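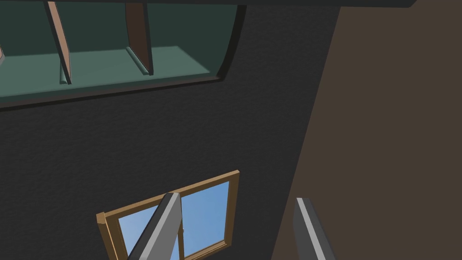 To: cell-upkeep list
From: Renata Echeverría
Date: 23 April 2025
Subject: Re: wrist camera offset in the Brunton sim cell

> We changed the fingers on the Brunton arm to the longer plates and now
> the simulated grasps close short of the handle. Real cell is fine.
> Is it the camera mount or the tool centre? I don't want to redo the
> whole calibration if I can help it.

Check the tool centre first. When we went to the long plates at Hevismont the mesh got swapped in the model but the tool centre stayed where it was for the old ones, 40 mm too close to the flange. It looked exactly like a bad camera mount and I lost a morning to it.

What I do now, in this order:

Load the model with the arm parked and open the gripper all the way. Both fingertips should come up from the bottom of the wrist view with a clear gap between them. If you can't see either tip, the mount is wrong and you can stop there.

Tilt the wrist up so the camera looks at the wall. Our room has a window and an open shelf recess up high, and I use the corner of the window as a mark. Turn the last joint by 4 degrees at a time. The fingers should stay put in the view while the wall moves behind them. If they drift, the camera is parented to the wrong link.

Then set the tool centre from the finger drawing, not from the old file. Save it under a new name. Kavent keeps the last 3 versions only and will drop your good one.

Run 400 closes on the plain block before you go back to handles. Ours take most of an hour.

One other thing - the collision shape is separate from the mesh in Dondo, so change both. Ours was still the short finger in September, months after everyone thought it was done.

If it still closes short after that, send me the tool file and I'll have a look.

Renata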